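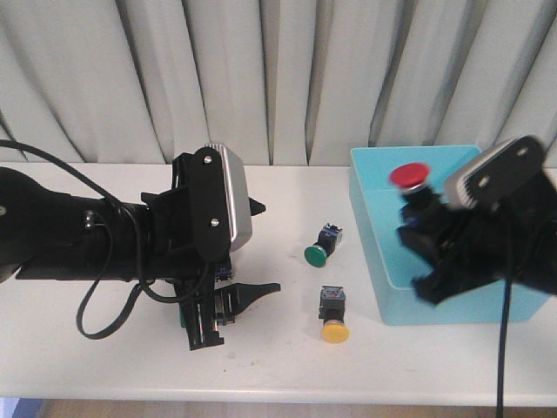 Sorting out the button drawer (and all the other little workshop bits)

Posted 12 July 2023 in Workshop & Shed

I love a good sort-out. Give me a wet afternoon, a pot of tea and a drawer that won't shut, and I'm perfectly happy until supper! The drawer in question this time was the one where all my push-button switches had ended up: the big chunky panel kind, with coloured caps, that you find on machines and control boxes. I've been collecting them for years, partly for repairs and partly because I simply like them, and they had got thoroughly mixed up with cable ties, fuses, half a tape measure and a bag of grommets I'd been hunting for since May.

So this page is everything I know about getting small electrical bits under control. Most of it works just as well for plumbing fittings, curtain hooks or bicycle parts, so do read on even if you've never owned a switch that wasn't on a wall.

Start with a plain table

Clear a table completely before you tip anything out. A white one is wonderful for this, as tiny screws and washers show up straight away (on my old dark bench they vanished the moment I put them down). If yours is dark, an old pale sheet pulled tight and clipped underneath does nearly as well. Wipe it first, and don't fret over scuffs. A work table is meant to have them.

If the table stands against shelves or a busy corner, draw a curtain behind it. I hung a long pleated one across the back of my workspace and it made more difference than any of the clever storage I've bought. There's nothing behind the table to catch your eye, and nowhere for a spring to ping off to either, because the fabric stops it.

One bin, and a big one

I know it's tempting to line up a dozen little pots right at the start. Please don't! You'll spend the whole time deciding which pot. Use one roomy, open plastic bin for the thing you're sorting today, and leave everything else for another day. Pale blue is my favourite colour for it, light enough inside that you can see right into the corners. Mine came from Custgate, who do a sturdy one with a good thick rim, but any washing-up bowl with straight sides would be fine.

Stand the bin at one side of the table and work towards it. If you're right-handed you'll probably want it on the right, though I've tried both and got on well enough either way.

Picking out the buttons

Now for the nice part. Go through the heap and take out each switch as you come to it. A few things I do as I go along:

Handle the switch by its body. The caps on older ones can be brittle, and some of them twist off if you pull at an angle.
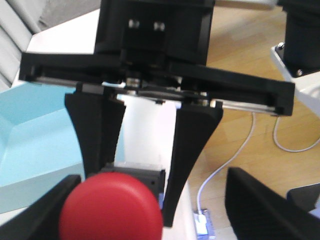

Let it lie on its side. A round-capped switch set down on its face will rock about, and one stood on its terminals may bend them. On its side it's quite steady, and you can look at the cap and the back end in one go.

Brush out the fluff. A soft, dry paintbrush gets round the edge of the cap beautifully. I keep an old Ondieki pastry brush for this and I wouldn't swap it for anything. No water, please, and no spray polish.

Press it. A sound button has a clean, springy feel under the thumb. If it sticks, crunches or stays down when it shouldn't, put it to one side with a bit of masking tape on it so you remember which one it was.

Look through the back if you can. Some have clear plastic contact blocks, which I think are rather lovely, and you can check for green crust on the metal without undoing a single screw.

It goes without saying that all of this is for loose switches that aren't wired to anything. If yours is still attached to a machine, leave it alone until the power is off at the wall and the plug is in your hand, and if it's part of the house wiring then it's a job for an electrician.

Should you sort by colour?

I get terribly excited about sorting by colour, so take this with a pinch of salt. Red, green, yellow, each to its own compartment, and the whole drawer looks like a sweet shop! It's also how I go looking for them. When I want a green one, I want a green one, and the rest can wait.

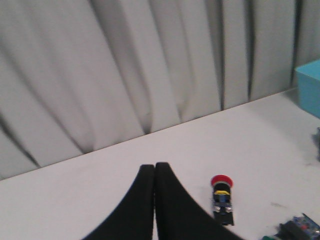

The trouble comes when two caps look the same from the front and the backs are different. One might make the circuit when you press it and the other might break it, and you won't know by the colour. My answer is a luggage label on each, with the contact type written in pencil. I bought a box of 200 Verkura labels thinking they'd last me for ever, and I'm down to the last 34. They've gone on keys, paint tins, seed packets, the lot.

If you have only a handful of switches, I wouldn't bother dividing them at all. Put them in the bin together, side by side, and they're as easy to find as they'll ever be.

Filling the bin

Lay the first few near the front wall, where you'll see them when you open the cupboard. Keep to one layer if there's room. Switches piled on switches scratch each other's caps, and the ones underneath get forgotten. Should you need a second layer, a folded tea towel in between is plenty.

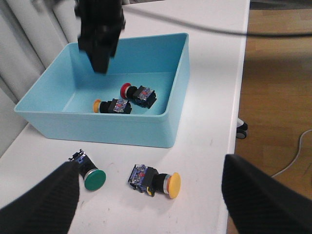 Red and orange-yellow in the bin already, green still on the table.

Lower each one in and let go close to the bottom. Dropping them from the rim is quicker, I admit, but I've cracked a clear block that way and was cross with myself all evening.

Labels and lids

Write on the short end of the bin, the one that faces out on the shelf. Masking tape and a marker pen are fine. I used to print mine on a Drakia label maker and they did look smart, but I'd put off relabelling because it meant finding the machine first.

I leave the lid off anything I use every week. For long storage, pop one on loosely and add a sachet of silica gel, the sort that comes in shoe boxes. Damp sheds are very hard on metal contacts, so bring the bin indoors for the winter if you have a spare shelf.

What to tackle next

Fuses, I think, and then that bag of grommets. After that it's the jar of mixed screws, which must have around 2,000 in it and which I'm looking forward to far more than is sensible. I'll put up a separate page on screws when I've finished, with the muffin-tin method and the magnet trick.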